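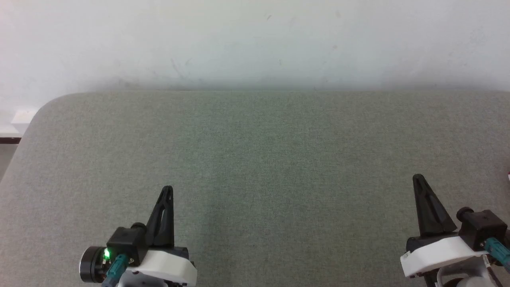
Filed under: Threads / Shop Floor / Robots & Automation

A long one tonight, so get yourself a cuppa. I've been asked three times this month to share our house rules for working with two-armed robots, and I keep promising to tidy them up first. They're never going to be tidy. You're getting them as they are, in the order they occur to me.

For anyone new here, I look after the bench robots at Flindora. We've got a mixed bag of small two-armed setups, mostly learning to sort and fold and put things into other things, and a rotating group of people who drive them. Some of those people have been at it for years and some started on Monday.

Rule one, and the one I'm fussiest about: every session starts on a cleared work area. Both grippers parked low, fingers pointing away from you, nothing between them and nothing in front of them. You look at that through the head camera before you bring a single item to the bench. If you can see a stray clip or a bit of tape in that view, you get up and move it.

I know it feels slow. We went back through a batch at the end of last quarter and threw out 18 runs over one leftover sticker that nobody had peeled off the cloth. Eighteen perfectly good folds! I was crook about it for a week.

Rule two is about the cloth itself. We use a woven fabric cover, grey with a bit of fleck in it, and I'll defend it to anyone. A bare shiny surface throws the ceiling lights straight back up at the cameras, and small parts skate about on it. Fabric gives you a bit of grip and a nice dull background.

What you do have to watch is ripples. Smooth it from the middle outwards with a flat hand, then look along it from the side. If it's rucked near the front edge the fingers will find the ruck, every time, and then you've got a robot very earnestly folding the table.

And please, one cover per station. If you swap a grey for a slightly greener grey halfway through a set, write it down. Grey cloth already changes colour from one side to the other depending on where the light's coming from, and the person reading your data in November has no way of knowing which bit was the cloth and which bit was the lamp.

Rule three: cables. Camera leads on the wrist modules get checked at both ends, by hand, with the arms powered down. You're feeling for a connector that's seated and a lead with enough slack to follow the arm through its full reach. Then, with everyone clear and the power back on, run the arm slowly to its furthest corner and watch the lead the whole way.

A connector that's half out will work beautifully until the exact moment you've got something delicate in the fingers. Ask me how I know. (It was eggs. The eggs were a bad idea for several other reasons too.)

Rule four is screws and I'll keep it short. The little ones on the camera mounts work loose. Give them a look at the start of the day, snug them up with the small driver, and leave the big driver in the drawer where it can't hurt anybody. If a mount has moved even a whisker, the calibration is stale and you redo it before recording. Yes, even if it's ten to five.

Rule five, covers stay on. The shells over the wrists are there for your fingers as much as for the works inside. If a cover is off, the arm is off and tagged, and the tag has your name on it. We had a visitor from Farina through in the autumn who thought this was excessive, and I gave them a second biscuit and didn't change the rule.

Rule six, stand in the same place. Pick your spot, mark it on the floor if you need to, and keep hands, sleeves and lanyards out of the reach of both arms while they're live. People remember the arm they're looking at. It's the other one that bumps you, and I've got the elbow to prove it.

Keep one hand near the stop button for the whole first cycle of anything new. I don't mind if you've run the same task 3000 times. If the task has changed, the part has changed or the cloth has changed, it's a first cycle again and you treat it like one.

Rule seven is parking. At the end of a run, the arms come back to the same resting pose they started in, low at the front of the bench, grippers tilted in a little towards each other. No leaving one up in the air because you're only nipping out. An arm left hanging is an arm somebody else has to guess about.

The rule numbers do go a bit strange here. Our written sheet has 19 rules on it, and I've merged a lot of them for this thread, so if you're one of my lot reading along and wondering where the glove rule went, it's still on the sheet and you still have to follow it.

Rule eight: leave the wall alone. I've had people want to paint it, or hang a nice clean sheet behind the bench so the pictures look smarter. Scuffs and marks on a wall are fine. They don't move, and a fixed mark or two is quite handy when you want to check whether the head camera has been knocked. A sheet moves every time someone opens the door.

What I do ask is that nothing new goes up there in the middle of a set. No calendars, no sticky notes, no birthday bunting (sorry, I love you all, put it in the kitchen).

Rule nine: write the log as you go. We keep ours in Narkelier, which has its moods, but a paper notebook does the job just as well. Station, cover, task, who drove, anything odd. "Anything odd" is the column I read first, and I would so much rather have a silly note than a blank.

If you only have the energy to adopt one of these, make it the cleared start. It costs you very little, and you'll catch half of the other problems while you're standing there looking.

I'll do a separate thread on how we hand over between drivers, as that's a whole kettle of fish and my tea has gone cold. Questions welcome, I'll get to them after dinner.

Comments (4)

benchmouse: Saving this. We don't do the end-of-run parking at our place and I've just realised that's why mornings are such a muddle.

kelpie_and_wrench: Do you wash the cloth or replace it? Ours goes fuzzy after a while and the fuzz gets into the finger slots.

tinshed: Respectfully disagree about the wall, we hung a plain backdrop and pinned it tight at the bottom. No trouble so far. The cable stuff is spot on though.

famonex_nights: I was at Famonex when we tried to do without a log for a fortnight. Never again. Looking forward to the handover thread!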